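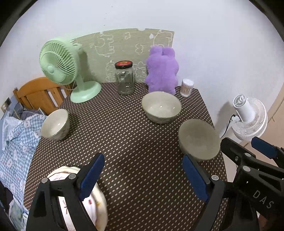

Fig. 1. Hand-held gripper, bowl-gathering task. Right-hand bowl between the fingers.

Course Materials > Robot Learning > Handouts

August | Giuliana Cárdenas

Handout 4: Showing a Robot How, by Hand and From Across the Room

Read this before lab. I say that every year, and every year the lab opens with a quarter of the group asking which way is up on the gripper.

1. What a demonstration is

A demonstration is a recording of somebody doing the task, with enough information attached that a robot could try the same thing. The minimum is what the hand saw, where the hand was, and how far open the fingers were, all on one clock. Drop any of the three and you have a home movie.

Last week we covered policies as functions from observations to actions. The demonstrations are where the pairs come from. If you wave the gripper around while deciding what to do, the waving goes into the pairs as well, and the policy will learn to wave. It has no way of knowing you were thinking.

2. Three ways to collect

Kinesthetic teaching. You take hold of the arm and push it through the motion. Good for contact, since you feel what the arm feels. Bad for your shoulders and bad for the camera, which mostly records your elbow. Two-armed tasks need either two people or a very unusual person.

Teleoperation. You drive the arm from a distance with a leader arm, a controller or a headset. Everything you record is something the robot has physically done, so there is no argument later about whether it could. The price is speed and feel. On our Zitum station a first-time operator needs up to 40 minutes before the bowl stops traveling across the table ahead of the fingers. Operators with a lot of gaming hours are faster and much more annoying to share a station with.

Hand-held gripper. You carry the fingers yourself and leave the arm at home. It is quick, it goes anywhere there is a table, and you get some feel back through the grip. The catch is that your wrist is more talented than the robot's. You can easily record a lovely motion that no arm on this campus can reproduce. We come back to this in section 5.

3. The bowl task

Fig. 1 is the setup for the worked exercise: three bowls spread out on a round table, to be brought together in the middle. The largest is already in the center and stays put. The other two come to it, right side first, then left.

Students always ask for a cleaner table. You may not have one. The jar, the desk fan, the cotton swabs and the purple bear are staying where they are. A policy trained on a bare white bench is excellent at bare white benches, and the world has been slow to supply them. The spotted tablecloth is a nice case too: plenty of small texture for the tracker to hold on to, and a busy background for anything trying to find the rim of a bowl.

Note that two of the bowls have a similar glaze and the one on the right is smoother. Do not write labels that depend on color alone. "The gray bowl" has started more arguments in this lab than the thermostat.

4. Procedure

Start each episode with the fingers fully open and both in view of the camera.

Hold still for a beat. The tracker likes a beat.

Approach from above the rim with one finger inside the bowl and one outside. Going around the full width works for small bowls and fails for large ones, and you will find out which you have at the worst moment.

Close until the pads meet the wall of the bowl, then stop closing. Squeezing harder adds nothing except a ceramics bill.

Lift just enough to clear the cloth. If the cloth comes too, put everything down and throw the episode away.

Set down, open, back off the way you came. Students love to skip the backing off. Their policies then knock over every bowl they have just placed so carefully.

Keep your free hand out of it. A helpful nudge from the left hand is the most common fault in the whole archive, and the robot has no left hand to nudge with.

Between episodes, move the bowls. Move them by more than you think you need to. Everybody believes they are scattering things at random and everybody has about four favorite spots.

5. What gets thrown out

The set we use for the assignment is called Roramell. It began as 3477 episodes recorded by several years of this class, and we removed 211 of them in the first pass. The reasons, in the order we met them:

Tracking lost, usually from a fast turn of the wrist.
Fingers closed on nothing, lifted nothing, and carried the nothing to the center with great confidence.
Free hand in view.
Motion outside the reach of the Mavromatis arm, as checked by replaying the path in simulation.
Operator stopped to talk.

A missed grasp followed by a good second try is worth keeping. It shows recovery, and the policy is going to need recovery. Mark it with the retry flag. Do not delete it out of embarrassment; I have seen all your misses and I no longer remember whose were whose.

6. Remote or by hand?

For the assignment you will do both. Record 22 episodes of the bowl task with the hand-held gripper and the same number on the Zitum station. Train one policy on each set with the Wornen baseline code, unchanged. If you change it, say so on page one, and say what you broke.

Then compare. Look at time per episode, smoothness of the path, and where each policy fails. In past years the hand-held policy tended to move nicely toward places the arm could not quite get to, while the teleoperated one got there in the end, with all of its operator's hesitations lovingly preserved. Your results may differ. If they differ a lot, check your clock offsets before you write the paper.

7. Questions to bring

Where in your own recordings do you pause, and would the policy have any reason to pause there?

Which of your two sets would you trust on a different table?

How would you tell the robot it has finished? Most of you will have stopped recording when the last bowl was down. Look at your final frames and decide whether anything in them says so.

Reading for next time is chapter six, skipping the proof. Gripper sign-out sheet is on the cabinet door. Bring it back charged.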